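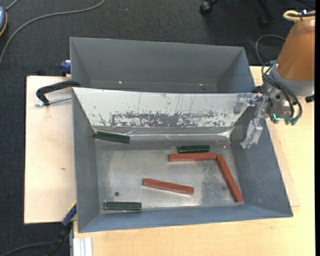 Issue 62, page 2

Visit to the Konby works, Sorkness

The members' visit this winter was to Konby, on the trading estate at the north end of Sorkness. Konby makes sheet-metal bins, trays and chutes, mostly for other workshops. We had been trying to arrange it since before Christmas, and the first date in January was lost to snow. We went on 19/02/2025 instead, by minibus from the library car park.

We were given tea in the canteen and a short talk on the firm. It started as a repair shop for farm feeders and moved to its present building when the old dairy closed. The order book that week stood at 3344 pieces, the largest part of it for Lindano, who supply shop fittings.

The cutting and folding shop was loud and we wore ear defenders, so questions had to wait. Sheets come in flat on pallets, are cut to a pattern and then folded on a long press. A single wrong fold sends the piece to the scrap skip. The folder we watched was on trays and did not spoil any while we stood there.

I found the sorting and wear area more interesting. Bins that have seen use are kept there beside newer designs, and customers can look at how the metal has lasted. Two grey bins stood one behind the other, the back one empty. The front one had three dark green blocks and three longer brick-red ones lying on its floor at all angles. The sides slope outwards, so that whatever goes in slides down to the flat part.

The slope between the two bins had taken the most punishment. The upper part was mostly smooth apart from some thin dark scratches, but lower down the pale coating had chipped off in a ragged band and the dark grey showed through. The floor of the front bin was worn as well. Several of our party asked whether a thicker coating would cure it. The answer was that thick coatings come away in bigger flakes, and that the angle of the slope matters more – a steep side gets less rubbing but leaves less room at the bottom.

After that we saw the paint line, which was stopped for cleaning, and the store. The store holds 3000 sheets when full. It was cold in there and we did not stay long.

Lunch was at the Jaramillo café on the harbour road. Soup and a roll, good value, though they need notice for a group of our size. The minibus left at half past two and we were home before dark.

Konby takes groups on weekday mornings only. Wear flat closed shoes. There is a flight of metal steps up to the canteen and no lift.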